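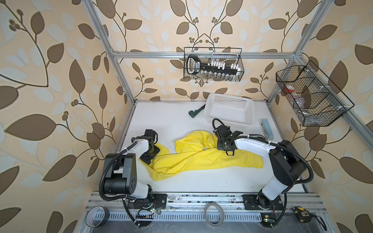 Filed under: Costume Sizing / Project Reports

Print this page | E-mail this page

Costume Size Chart Revision: Progress Report for January
Prepared for Triin Vītola, Karnik
Prepared by Piret Petrauskas, Rimotlow

1. Status

Work is on plan for remeasurement and behind plan for the website changes. The catalog in scope holds 810 costume listings. The work plan called for 500 of them to be remeasured by the end of this period, and that number was reached. Of those, 158 had at least one published measurement outside the agreed tolerance and need a corrected chart. Wigs, shoes and props are out of scope, as before.

2. Remeasurement

Each listing is measured in every stocked size, on the flat, closed, with no stretch applied. Chest, waist, hip, back length and sleeve are recorded for all garments. Inseam is added for trousers and one-piece suits. For cloaks and capes only the back length and the neck opening are recorded, and the neck opening is taken with the hook fastened.

The tolerance is the one set in the grant agreement and has not been changed. A listing fails if any single size fails, so a coat that is correct in five sizes and short in the sleeve in the sixth is counted as a failure. This makes the failure figure look severe. In most failed listings the error is confined to the largest or the smallest size, where the old chart was filled in by adding a fixed step to the middle sizes and was never checked against a garment.

The most common fault is sleeve length in military-style jackets. Next is the waist on pleated school skirts, which the old charts gave with the elastic fully extended. The skirts themselves are consistent from batch to batch. The fault lies in the chart, and no stock has to be withdrawn.

Garments from Plonus were measured twice. The supplier changed its cutting pattern for long coats during the autumn, and both versions are in the warehouse under the same stock number. We have asked Plonus to issue separate numbers. Until that happens the two versions are kept on separate rails and the listing shows the smaller measurement for each size.

3. Size charts

There will be 4 chart templates: fitted, loose, one-piece and cloak. The first three are final. The cloak template is still open on one point, the treatment of attached hoods. Our proposal is to give hood depth as a separate line and leave it out of the back length. Comments on this are requested from Karnik by the end of next month.

All charts give body measurement and garment measurement side by side. The old charts gave one or the other depending on who had written the listing, and the column heading was the same in both cases. Customer service believes that this accounts for a large share of the "ordered my usual size" complaints. The return codes in use at the time do not separate those complaints from other fit problems, so the point can't be tested on past orders. New return codes went live at the start of this period.

4. Website

The new charts are ready to load but have not been loaded. Mutiso, the contractor for the storefront, found that the product template can hold only one chart per listing, and sets sold as jacket plus trousers need two. A change to the template has been written and is being tested on a copy of the store. One defect remains – when a customer switches from centimeters to inches, the second chart keeps the old units.

We considered loading the single-chart listings first and decided against it. Customers often compare two versions of the same character's outfit, and for a period one would carry a new chart and the other an old one.

The revised launch is three weeks later than the date in the work plan. No other task depends on it except the customer survey in section 5.

5. Customer survey and photo submissions

The survey text is approved. It will go to buyers two weeks after delivery and asks for height, the size ordered, and whether the fit was tight, right or loose at four points. It will not start before the new charts are visible.

Customers who send in a photo of themselves in costume will be asked, on the same form, to state the size worn. Answering is optional and has no effect on store credit or contest entry. Photos sent in under the earlier terms will not be used for sizing, as those terms covered gallery display only.

6. Budget

Spending is within the approved amount on all lines. Staff time for measuring is slightly under plan. Contractor time is over plan for the period as a result of the template change, and we expect it to be level again by the final report. No transfer between lines is requested.

7. Next period

– Remeasure the remaining listings, starting with ball gowns and armor underlayers.
– Close the cloak template.
– Load all charts in a single update, on a Monday morning, when order volume is lowest.
– Begin the survey.
– Obtain separate stock numbers from Plonus for the long coats.

Questions on sections 2 and 3 go to Piret Petrauskas. Questions on the storefront should be copied to Mutiso.

Related items
Measuring a Costume Flat: Staff Instructions
Return Codes for Fit Complaints
Photo Submission Terms, Revised
Costume Size Chart Revision: Work Plan
Wig Cap Sizes: Scoping Note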